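Zondville Robotics Club - sim set, read me first

Term 2 project. Drawer and cupboard tasks, all simulated, nothing from the real arm yet. Built on the club machines after school so expect some mess.

What's in it

43 task folders, 1,064 episodes. Up to 500 steps each. Anything shorter ended early becuase the task finished or somebody hit stop. Check the done flag, don't guess from length.

Each folder:
- frames, colour only, no depth
- actions.csv, one row per step
- notes.txt, whoever ran it typed this in, spelling varies

Scenes are named Wilov (kitchen) and Mevasitz (workshop). Onyshchenko was going to be the third, half built, left out of this version.

Getting it going

Unzip to a drive with at least 40 GB free. Run check.py before anything else, it lists missing frames. Then viewer.py and the folder number. Arrow keys to step, q to quit. Don't open it on the library laptops.

Views

Two per episode, wide and close. Close view can be nearly all one surface. Frame below is a plain brown one with a pale rim running down the left side and a strip of blue-grey behind. Keep these in when you train, same as the rest. If you want to sort them, use the flat_view column in index.csv.
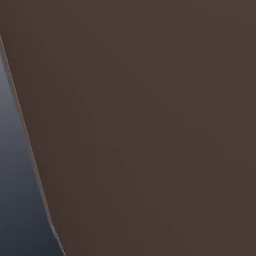

Known problems

- colours a bit blotchy from the compression, worse on dark surfaces
- Mevasitz lights reset to default in a few folders, see notes.txt
- gripper column is 0 to 1 in Wilov but 0 to 100 in Mevasitz, divide it yourself for now
- index.csv has a blank last line, some spreadsheet programs dont like it

Fixes go in the shared folder under February, put your initials in the file name.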